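Section 4: Setting Up the Mug Station

By now you should have your shelves wiped down and your kettle plugged in, and we come to the part most people look forward to, putting out the mugs! Please don't rush this section. A drinks table gets used all day long by people who are half awake, and a little care now will save you a good deal of tidying later on.

Before you begin, have these things close by:

One soft, dry dish towel
The mugs you plan to keep out every day
The Drinda storage crate for everything else

4.1 Choosing which mugs to put out

1. Take all of your mugs out of their wrapping and stand them upright on the table. Run a fingertip gently over each rim and handle, and set aside any mug with a chip or a hairline crack.

CAUTION: Do not pour hot drinks into a cracked mug, even if the crack looks old and harmless.

2. Pick mugs that are easy to tell apart. You may be fond of your matching set (we are too), but when six people put down six identical mugs, somebody always ends up drinking the wrong coffee. Different shapes, colors and patterns all help, and so does a mug with a few words on it.

3. Pack the spares in the crate, handles toward the middle, with a sheet of paper between layers. Never stack more than 2 layers.

4.2 Arranging the mugs

4. Wipe the tabletop and let it dry completely. A textured surface holds on to drips, so go over it twice if you need to.

5. Stand the mugs in a loose line with a bit of elbow room between them. It doesn't have to be ruler straight. Our own line starts on the left with a tall mug in a navy botanical print, then the short white "let the adventure begin" mug, and then a butter-yellow one set slightly farther back on the pale green tabletop.

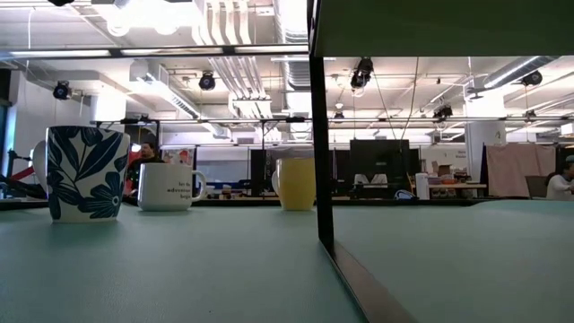
6. Turn the handles whichever way suits the people using them. If you have both left-handed and right-handed drinkers, a mixture is perfectly fine, and they can turn a mug around easily enough once they've found the one they like.

Note: Handles should never stick out past the edge of the table, where a passing sleeve can catch them.

4.3 Everyday care

7. Wash the mugs by hand the first time, in warm water with a small squirt of dish soap. After that, check the mark on the base of each one before you trust it to the dishwasher.

8. For tea stains, make a paste of baking soda and water, rub it around the inside with a soft cloth, and rinse well. Go easy on printed lettering, and keep scouring pads away from it altogether.

Note: If a mug in your Tratosus starter box arrived broken, keep the packaging and write to Jawad Butt at our customer desk, quoting part number 547. He will be glad to help.

Continue to Section 5: Tea, Coffee and Sugar Jars.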